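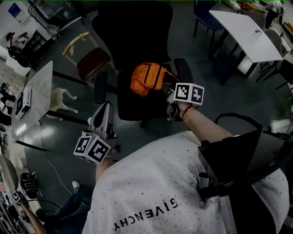

Washing T-Shirts With Prints, Studs or Beads

Print this page | E-mail this page

A plain T-shirt can go through almost any wash and come out fine. A shirt with lettering, metal studs or sewn-on trim needs a little more care. The steps below work for cotton and cotton blends. Silk, wool and anything marked "dry clean only" should be handled the way the label says.

What you need

A mild liquid detergent without bleach
A mesh wash bag with a zipper, large enough that the shirt can move inside it
A soft toothbrush
Two clean towels, one of them white
A flat drying rack or a clear table top

Step 1. Read the label and test the trim

Look at the care label first. If it has been cut out, treat the shirt as a cold wash item. Then dampen a corner of the white towel and press it on the print for a few seconds. If color comes off on the towel, wash the shirt by hand and by itself.

Run a finger over the studs. Studs are either glued, heat set or held by small prongs that fold over on the inside of the fabric. Turn the shirt over to see which kind you have. A prong that has opened up can be pressed flat again with the back of a spoon. Do this before washing, because an open prong will catch on the mesh and pull a hole in the knit.

Step 2. Treat spots

Put a drop of detergent on the spot and work it in from the back of the fabric with the toothbrush. Do not brush across the print. Collar and underarm marks can sit with detergent on them for 13 minutes before the wash. Grease may need a second round. Keep stain sticks away from glued studs, as many of them contain a solvent.

Step 3. Machine wash

Turn the shirt inside out and put it in the mesh bag. Close the zipper and tuck the pull under its flap if it has one. Wash cold on the gentle cycle with a low spin, 500 rpm if your machine lets you choose. Use half the detergent you would use for a full load.

White shirts go with other whites only. Leave out towels, jeans and anything with hooks. Skip the fabric softener.

On the Dilby top loaders the gentle cycle still spins fairly hard at the end. Stop the machine when the last rinse drains and press the water out by hand. The Flirnell front loaders have a separate setting called Hand Wash, and that one can be left to finish.

Step 4. Or wash by hand

Fill a sink or basin with cool water and a teaspoon of detergent. Press the shirt up and down in the water for two or three minutes. Let it soak for ten minutes more, then drain and rinse until the water runs clear. Never wring it.

Step 5. Dry flat

Lay the shirt on a dry towel, roll the two up together and press along the roll. Unroll, pull the shirt gently back to its shape and lay it on the rack, still inside out. Keep it out of direct sun if the print is dark. Glued trim should not go in the dryer at any setting.

Step 6. Iron only where you have to

Iron from the inside on low, with no steam, and go around the studs. Put a thin cloth between the iron and the back of the print. If the lettering feels tacky, stop and let it cool before you move the shirt.

If a stud comes off

Save it. Clean the old glue from the back with a fingernail and use a washable fabric glue. Hold it in place with a clothespin and leave it overnight. Prukis fabric glue has a narrow tip that suits small studs, but it should cure for two full days before the next wash. Prong studs can be pushed back through the same holes if the knit has not torn.

Storing

Fold the shirt with the print on the inside and a sheet of plain tissue over the lettering. Heavily studded shirts should be folded, as hangers will stretch the shoulders.

Print this page | E-mail this page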